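新手怎么看懂一张赛车计时表

周末去赛道看比赛，或者自己跑完一节练习，拿到手的往往只有一张计时表。表上的数字密密麻麻，看的顺序对了，几分钟就能读出有用的东西。下面以Nornton赛道的练习赛成绩单为例，这条赛道单圈长3797米。

第一步，看表头
先确认组别、节次和赛道布局。Nornton有长短2种布局，圈速不能混着比。表头还会写气温和赛道状态，标着“湿地”的那一节单独存放。

第二步，找出无效圈
出站圈、进站圈和黄旗圈都要划掉。出站圈在表上带字母O，进站圈带字母P。黄旗圈不一定有标记，要对照赛会公告里的时间段自己找。四轮越过白线的圈会被取消成绩，表上用横线划去，但分段时间仍然保留，可以参考。

第三步，看分段
一圈分成三段。把每一段的最快时间抄出来相加，得到理论最快圈。理论圈和实际最快圈差得多，说明车手还没有把三段连起来。差距很小而名次靠后，就该去看车的设定。

第四步，看连续圈
挑出连续五圈以上的有效圈，去掉最快和最慢的各一圈，取平均值。正赛名次和这个平均值的关系，比和单圈最快成绩的关系更大。Jalance车队上一站的两台车，单圈最快排在第六和第九，长距离平均却在前四，正赛里两台车都拿了分。

第五步，看尾速
尾速一栏取自主直道末端的测速点。Soliman车队的车在这里跑出过每小时117英里，换成公里要自己乘1.609。尾速高而第二段慢，通常是尾翼角度调得偏小。跟车时尾速会受尾流影响，单独一个高数字先不要当真，至少看三圈。

第六步，做记录
用普通表格软件就够。每节一行，依次写日期、布局、胎龄、油量、最快圈、理论圈、长距离平均。胎龄写圈数，不要写“新”“旧”。油量不知道就空着，别猜。
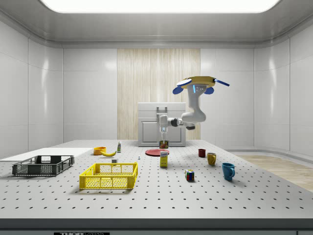
记录攒到四五节以后，再把同一布局、同样胎龄的几行放在一起比。Romum计时系统导出的文件默认用逗号分隔，中文系统打开如果出现乱码，导入时把编码选成UTF-8。时间一栏要设成文本格式，否则毫秒会被截掉。

转速数据不在计时表里，要向车队要车载记录。练习时换挡点设得保守的车，低挡出弯刚过4000转就升挡，第三段会慢一些，排位时往往能追回来，比较时在备注栏写一句。

四月的揭幕站开始，Nornton的成绩单会多出一栏进站时长，从进站线算到出站线，包含限速区行驶的时间，换胎本身用了多久要另外查。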